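Search this site Search Advanced search

4.2 Grasp point selection on bunched cloth

The second set of trials deals with cloth that has been dropped and left as it fell. In Section 4.1 each item was laid flat by hand before the arm moved, so that the outline of the item gave the corner positions directly. A bunched item has no such outline. Corners may be folded under, two layers may lie against one another, and the printed parts of a garment break up into patches that do not match any stored view. The aim here was to find out how far the approach described in Section 3 can be used without first spreading the item out.

The workspace at Jillden was kept the same as in the earlier trials. The arm carries a two-finger parallel gripper with a small camera at the wrist, and all images used by the Rundier planner come from that camera. No overhead view was given to the planner at any stage. An overhead view would have made the search for the item easier, but the method is meant for cells where there is no room above the table for a fixed mount.

Each trial starts with the gripper open and the wrist held at the ready height. The planner takes one image, marks all regions that differ in colour from the table covering, and ranks the folds inside those regions. A fold is ranked by three terms: the strength of the shading change across it, its length, and the free space on either side. The third term was added after early runs in which the fingers came down on top of the cloth and pushed it away. With the term in place, a fold is only accepted if both fingers can reach the covering without touching a neighbouring fold.

When a fold has been accepted the wrist turns so that the closing direction is across the fold. The arm then moves down along the camera axis and closes at a fixed speed. If the fingers meet with nothing between them, the trial is marked as an empty close and the planner takes a new image. Up to eight attempts are allowed for one item. A trial counts as a success only if the item is lifted clear and stays held for the full hold time.

We ran 470 trials in this form. Items were drawn from the Pant set, which holds shirts, towels and small loose pieces in plain and printed cloth. Items were dropped from a fixed height and were not touched again before the first image. Where an item fell outside the reach of the arm, it was picked up and dropped again, and the first drop was not counted.

Three points should be noted about the images. First, the fingers themselves take up a large part of each view. They are masked out before the colour step, using a fixed mask for each finger opening, and the mask was drawn slightly wide so that highlights along the finger edges are not taken for folds. Second, an item to one side of the open fingers may be seen only in part, as in Figure 6. The planner does not try to guess the hidden part. It ranks the folds it can see and, if none is good enough, moves the wrist sideways by 45 mm towards the item and looks again.

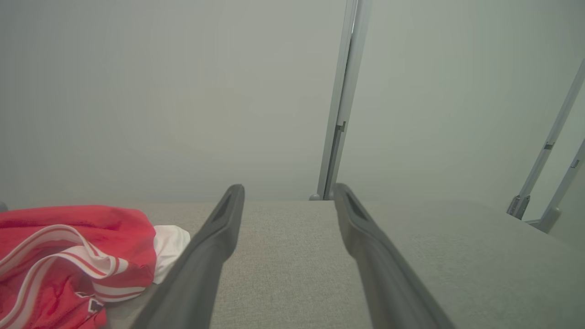

Figure 6. Wrist camera view with the gripper open and red cloth to the left of the fingers.

Third, a strong print can be mistaken for a fold. A white stripe on a coloured ground gives a sharper change in brightness than most real folds do, and the shading term on its own ranks it too high. We therefore compare the change in brightness with the change in hue. Where both change together the edge is treated as print and its score is cut. This works well on broad stripes and less well on fine lines - these are often blurred at ready height and look much like soft shading.

The earlier Skosano planner was run on the same items for comparison. It was given the same images and the same limit on attempts, but its own ranking was left as it was. The two planners behave alike on plain cloth. On printed cloth the Skosano planner spends more of its attempts on edges that belong to the print, and these attempts mostly end in an empty close.

The hold time was set to 900 ms for both planners. A longer hold was tried on a small part of the set and did not change the order of the results, so it was not used further. The effect of finger speed is treated in Section 4.3.

Related items
Fold ranking under changing light
Masking the gripper in wrist camera images
A two-layer test for folded towels

Shares 8 Comments 0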